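README - Hulent field scent log

Posted in November by Hadiza Wike
14 comments | 6 shares

What's in here: notes from hunters on wind, scent and what the deer did. Started as a notebook at the Prillport club, now a spreadsheet. Elikem Laryea typed up the older pages, I did the rest. Any errors in the newer stuff are mine.

Why bother. Every shop sells scent spray, scent soap, carbon bags, ozone boxes for the ute. Hardly anyone writes down what happened after they used it. We wanted something to look at besides the back of a bottle.

Files

sits.csv - one row per sit. Main file.
gear.csv - what people wore and washed it in.
places.csv - rough area only. No pins, no gate names, don't ask.
notes.txt - free text, messy, some of it pretty funny.

Columns in sits.csv

time_in, time_out - 24 hour clock. Local time.
wind_dir - where it's coming FROM. Some of the old pages had it backwards, fixed where we could tell. If the row has a q in the flag column, we couldn't.
wind_str - calm, light, steady, gusty. Nobody carries a meter so don't treat it as one.
stand - ground, tree, blind, walking.
dist_m - distance to the closest animal, in metres. By eye unless flagged r for rangefinder. Anything past 50 is a guess, treat it like one.
reaction - none, looked, stamped, blew, left.
spray - y, n or blank. Blank means not written down. It does not mean no.

Please read that last one again. First person to use the log counted the blanks as no and got a lovely result for the spray.

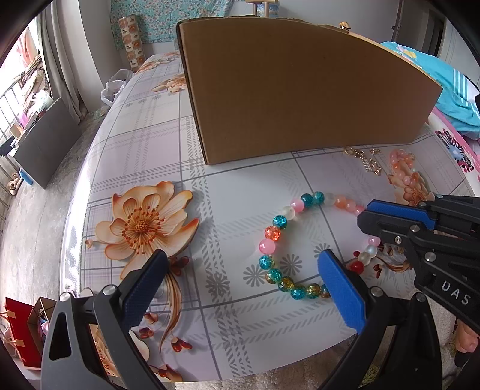
Wind changes mid-sit get a second row with the same sit_id. So don't count rows and call it sits. A sit with nothing seen still goes in, reaction is left blank and dist_m is 0. Yes that's a bad choice, should have been empty, too many people's sheets depend on it now. Filter the zeros before you average anything.

Who it covers

Mostly bow hunters, mostly whitetail, mostly the bush blocks out past Astwood. A few rifle sits. Rifle hunters tend to be further off and get winded less, so split them out (weapon column) before comparing. People who bother to keep a log are also a bit fussy about wind to start with. You won't find many careless sits in here and that skews things.

Season is lopsided too. Heaps from November, hardly anything early on when it's warm and everybody sweats on the walk in. Would love more of those.

What it's ok for

- seeing how often deer react upwind v downwind of you
- planning your own log
- arguments at camp

What it's not ok for

- proving a product works or doesn't. Not a trial, no controls, people pick their own gear and their own days
- finding somebody's spot
- anything about deer numbers

Known problems

Clothing colour was only added later, older rows say "usual". Rubber boots and leather boots were both typed as "boots" for the first 2 notebooks, can't be undone. Thermals notes are patchy, evening sits in the gullies should really all have one becuase the air drops as soon as the sun's off the hill. Around 30 rows have time_out before time_in, those are sits that were typed in 12 hour. Left as is, flagged t.

Adding your own

Copy the blank row, fill in what you know, leave the rest empty. Do it the same night. Memory makes every buck closer. Send the file to Elikem and not to me, my inbox is hopeless during the season. He checks the wind column and merges every 6 weeks or so, sometimes longer if he's in Lagos visiting family.

Initials only for hunters. If you want your rows pulled, say so and they're gone at the next merge.

Use

Free to use and pass on. Keep this readme with the files and say where you got them. Don't sell it. If you run the numbers and find something odd, tell us - could be a real thing, could be a typo, there are plently.

To do: split the boots, add humidity, sort out the zeros.

Contact: Hadiza Wike or Elikem Laryea, through the Prillport club page
© Hulent field scent log
Back to top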